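Dresgate hand comparison: second progress report
Submitted to Soltico, Applied Handling Program
Prepared by Bit-na Kwak and Dinesh Gounder
Wednesday, July 22, 2020

1. Status

Work package 2 (sorting cups from a conveyor into bins) is in progress. The Bangera hand has finished its block of 500 attempts. The Lerosach hand has finished 182 attempts of the same block and will complete it in August. Work package 3 has not started. Spending is within the approved budget, and no transfer between cost lines is requested.

2. Test station

The layout agreed in the first report has been kept. The arm works over a belt with a green surface, and the bins stand on the far side of the belt. The hand attaches at the wrist flange, and a small sensor unit is fixed to the side of the wrist. Bin positions are checked against the drawing at the start of each session, and the belt is wiped down at the same time.

Rhun Foulkes rewrote the changeover procedure in this period. The old version left the finger calibration to the operator's judgment and gave different closing positions from one day to the next. The new version uses a fixed gauge. Changing from one hand to the other, including calibration, is now a half-day job.
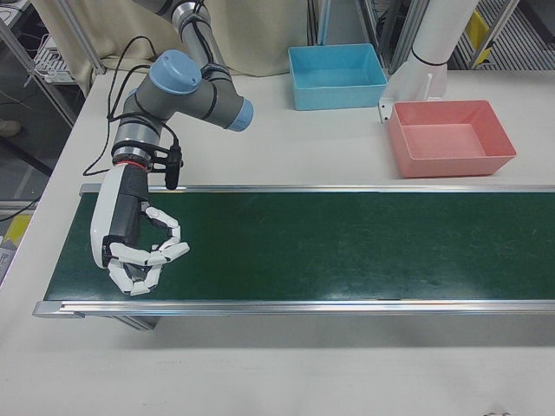 Figure 1. Hand over the left end of the belt, fingers curled. Blue and pink bins behind the conveyor.

3. Grasp approach

Two approach directions were compared for both hands: straight down from above, and from above with the palm tilted toward the object. The straight approach is easier to plan and keeps the knuckles clear of the side rails. It is weaker when a cup is lying down, as the fingertips tend to meet the curved wall at the same height and push the cup along the belt before the thumb makes contact.

The tilted approach handles a cup on its side better with either hand. Its cost is clearance. With the fingers extended, the tips can pass over the front rail, so the planner now treats the rail as a keep-out volume with a 6 mm margin. Kourosh Hashemi added this after two light contacts during setup. Neither contact damaged the hand, and both runs were excluded from the block.

Closing time was fixed at 700 ms for both hands. The Bangera hand can close faster, but the comparison is meant to isolate finger geometry and we did not want speed to enter into it. A short series at each hand's own best speed is planned for the end of the work package.

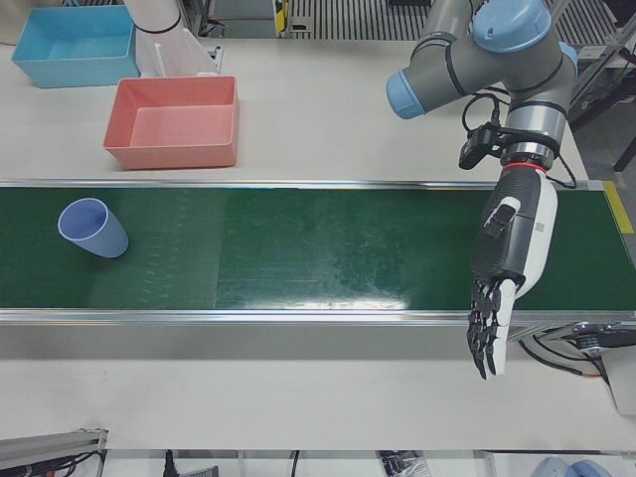
Cup orientation remains the main source of variation in the results. Upright cups gave few failures with either hand and do not separate the two. Cups lying with the rim toward the hand are next, as one finger can enter the opening and hold the wall from inside. Cups lying with the base toward the hand are the hardest case, and most of the remaining tuning effort is going there. We will report the three orientations separately – a single combined rate would mostly reflect the mix of starting positions.

4. Problems and changes

Cable routing at the wrist needed rework. The original loop was too short for the tilted approach and pulled on the connector at the end of wrist travel. A longer loop has been fitted. It has to be checked by eye before each session, and a proper strain relief is on order.

The controller log and the camera log drifted apart during long sessions. Dinesh Gounder now restarts both from a common trigger at the beginning of every session. Earlier Bangera logs were realigned by hand using the belt start signal.

5. Next period

Complete the Lerosach block and the short series at best speed. Fit the strain relief. Begin the bin placement trials under work package 3, using the same cups and the same two bins.

One decision is needed from Soltico. The proposal called for a third hand, and the supplier has moved its delivery date back twice. We can hold the slot open or use the time to repeat part of the Bangera block with the new calibration gauge. Our preference is the repeat. Please send a reply to Donal Cronin, who is holding the schedule for August until he hears.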